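Home | About Us | Programs | Library | Visit | Contact

About the Stockdale Poetry Society

Category: Who We Are

The Stockdale Poetry Society is a membership group for people who read, write and translate poetry. We started as a reading circle of 13 people who met on Friday evenings in a back room of the old Plellummont post office. Most of them had come to the area from other countries and wanted to keep up with the verse they had learned at school, in the languages they had learned it in. The circle outgrew the room in its second winter and moved to Stockdale, where it took its present name.

Today we have 75 paid members. They read in English, Urdu, Persian, Spanish, Polish and several other languages. Nobody is asked to pass a test or show published work before joining. A member may bring a poem in any language as long as there is a plain English version to go with it, typed or handwritten.
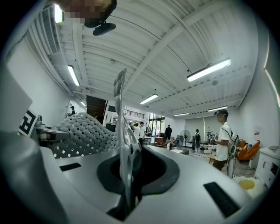

Inside our Stockdale rooms.

What we do

Our main activity is the weekly reading. It begins at 7:30 p.m. on Friday and runs for two hours with a short tea break. The first hour is given to one poet, usually one who is no longer living, and a member introduces the work and reads from it. The second hour is open. Readers sign up at the door and have five minutes each.

In November we hold the Recitation Evening, the largest event of our year. Poems are recited from memory, in the original language, and the English version is read after each one. School students take the first part of the program and adults the second. Last year 33 people recited. There are no prizes, though every student who takes part receives a book from our duplicate shelf.

We also run a translation workshop in the spring. Members work in pairs – one who knows the source language well and one who writes good English – and spend eight weeks on a small group of poems. The results are printed in our yearly booklet, Skustevance, along with new work by members. The booklet has been published every year but two. Back issues can be read in the library, and most can still be bought at the front desk.

The library

The library holds books of poetry, biographies of poets, and a set of recordings made at our own readings. It began with a gift of four boxes of books from a founding member and has grown through donations. The strongest section is South Asian verse of the nineteenth and twentieth centuries, followed by Polish poetry in translation. We are weak in African poetry and would be glad to hear from anyone who can help.

Members may borrow three books for a month. Visitors may read in the library but may not take books away. The recordings can be heard on the premises only, and some of the older tapes have not been copied yet, so please ask first.
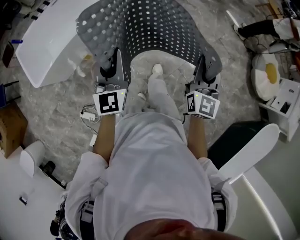
Seating at the weekly reading is not reserved, and members usually arrive by 7:15 to find a place near the front. We keep a low lectern and a taller one for readers, and a table by the door for booklets and the sign-up sheet. The gray chair with its molded, curved shell is fine for an hour or two, but some of our older members bring a cushion, and you are welcome to do the same. Large-print copies of the main poems are available if you ask before the reading begins.

Our work with schools

Since we moved to Stockdale we have sent readers into local classrooms. A visit lasts one class period. The reader brings two or three short poems, recites them, and talks with the students about how they are built and what they might mean. We do not charge schools for this. Teachers in Plellummont and Zovilville can also ask for a visit, although we need more notice because of the drive.

Our partner group, the Zovilville Verse Circle, meets once a month and shares our program of guest readers. Members of either group may attend the other's meetings free of charge.

Membership

Yearly membership costs $36 and covers the Friday readings, borrowing from the library and one copy of Skustevance. Students pay half. Guests may attend two readings before deciding whether to join. Forms are kept at the front desk and can also be mailed to you on request.

Filed under: About, Poetry, Membership

Share this page | 13 shares | 0 comments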